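Re: [skevbridge-swap] Hall on the 22nd / parking

> Is the Osberg Road car park open to us again or do we park on the verge like in February? Also what time can we set up

Open, yes. Gate code same as before. Set up from 8, doors 10. Please NOT the verge, the parish had 74 complaints last time.

Tables are first come. Leaflets done, 400 of them, pick up a bundle from Rumetti cafe if you're passing their way.

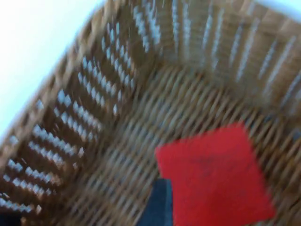
*red one, in the basket*

Toys by the stage again, books along the back wall. No electricals without a plug test pls. Herath van is coming at 4 for leftovers, so anything you want back needs to be off the tables befroe then.
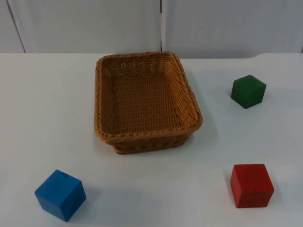

*Basket and three cubes, toy table*

Still short of hangers. Bring any.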